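Subject: Re: [small-spaces] Small packages, bathroom drawer, what to do
From: Arnout Dierckx
Date: June 2020

Obi wrote:
> I have one drawer for all the small stuff, sprays, little boxes, refills.
> Every time I open it everything has slid to the back. Do you use
> dividers, or is it better to put things in separate tubs?

Dear Obi, dear list,

We had the same trouble when we moved to Asgate. I first bought dividers from Cilik, and they fell over whenever the drawer was closed a bit fast. Now I use clear plastic tubs with rounded corners, and I sort them on the table before they go back. The small box goes in at the far end of the tub.

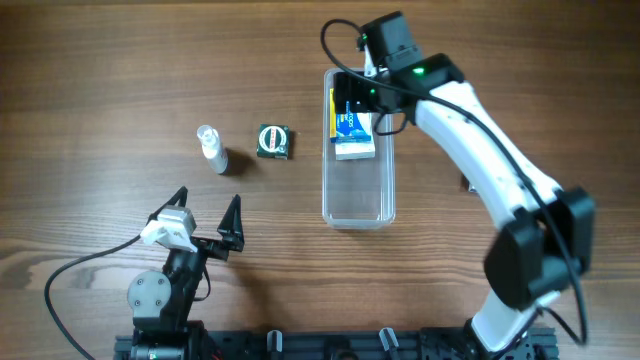

How deep should the tub be? Lower than the drawer by a finger, so that you can lift it out by the rim with one hand.

What I learned is to lay the boxes flat and to keep one tub for one kind of use. Medicine does not go together with soap in our house — my wife is strict on this. I also leave the small boxes in their own packaging, because the printed side is easier to find than any label I write myself. With the blue and yellow print at one end I see at once which way the tub must be turned.
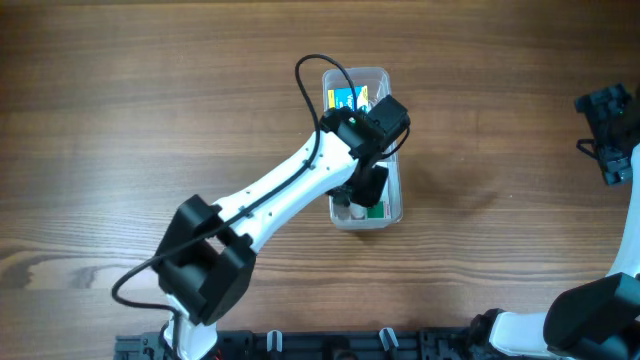

Cleltov wrote to me off the list that clear tubs get scratched in one year and look dirty after that, and that a shoe box cut to size does the same work for free. I agree about the price. But our bathroom is damp, and cardboard became soft there already by August.

The order I follow now:

1. Take everything out and put it on the table. Bottles that can leak stay standing, outside the tub. My little white spray bottle is one of those, it gets its own place on the shelf.

2. Put the boxes in, the ones you need least at the far end.

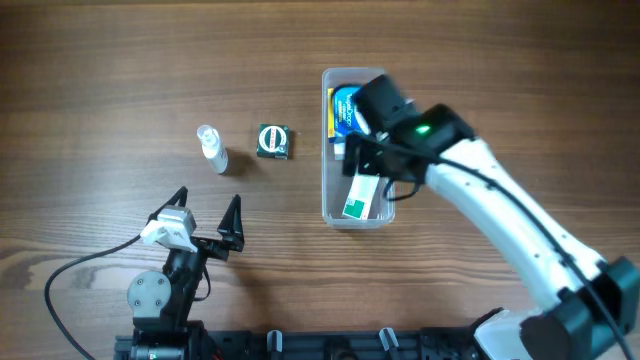
3. Put the tub back and close the drawer slowly the first time. If it touches, measure again. My drawer is 115 mm high inside and I had measured it wrong.

If you tell me the size of your drawer I can look which of my tubs would fit, I have two left over.

With kind regards,
Arnout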